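Cillmont's dish cell is back at work after a cable the thickness of a pencil won an argument with two robot arms

By Shamim Janjua
November, early edition

Last updated: 4:40 p.m.

The two-armed dish cell at the Cillmont kitchen lab went back into service this month, after a stretch in which its right arm would reach for a plate, lose its camera, and stop in midair like a guest who has forgotten why he came into the room.

The cell's job is modest. It takes plates out of a rack and puts other things on a tray, and it is supposed to do this all day without supervision. For most of the fall it managed the first hour. Then the picture from the right wrist would drop out, the software would do the sensible thing and freeze, and someone would walk over, wiggle the cable, and write "wiggled cable" in the log. There are 119 entries in the log. A good many of them say "wiggled cable."

Yoshinori Fujimoto, the technician who looks after the cell, was the one who finally sat down and read them all in a row.

"It always went when the arm was stretched out to the back," he said. "We had swapped the camera twice by then. The camera was fine. I owe it an apology."

The trouble was slack. The cable had been tied down tight at the elbow, which looked very neat and left nothing for the arm to work with when it reached for the far end of the table. Each long reach put a small tug on the plug. A small tug does no harm, and the cell was making roughly 500 of them a day.

Fujimoto's fix used cable ties and one afternoon. He cut the old tie at the elbow, let the cable out into a wide loop beside the base, and tied it again higher up and lower down, with the elbow left free to bend. Then he ran the arm through its longest reach by hand, with the power off, watching the loop. He moved the lower tie three times. The left arm got the same going-over, although it had never complained.

Clorkar, which built the cell, had suggested a new wiring harness with a six-week wait. The ties came out of a drawer.

While the power was off, the crew also went through the mounting bolts at both bases and wiped down the inside walls, which collect a fine gray film that has so far resisted all attempts to find out where it comes from. The tape along the front ledge was left in place. It was put there as a stopgap before Fujimoto was hired, and he has decided not to be the one who learns what it is holding.

The camera mounts came next. Both had drifted a little, and a wrist camera that points slightly wrong will have its gripper closing politely on the air next to a plate. Fujimoto reset them and ran the alignment routine, a 30-minute business in which the arms move very slowly and the people nearby discover they have email to answer.
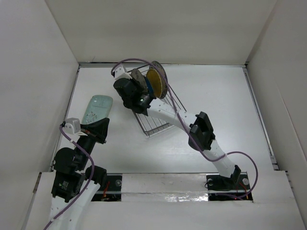

The acceptance run was set at 300 plate moves in a row with no dropouts. The first try ended early when a plate was put back facing the wrong way, a mistake Fujimoto blames on himself. The second went all the way through, finishing well after the people who had bet against it had gone home.

The new routine calls for a look at the ties every morning before startup and a check of the wrist plugs once a month. Fujimoto has also added a column to the log sheet, next to the one for faults, where the person on shift must write down what the arm was doing at the time. "Wiggled cable" is no longer accepted as a full entry.

Related items
Fesov gripper pads: when to change them
Kudo line down for a day over one loose screw
Cillmont kitchen lab adds a late shift
Letters: more on the gray film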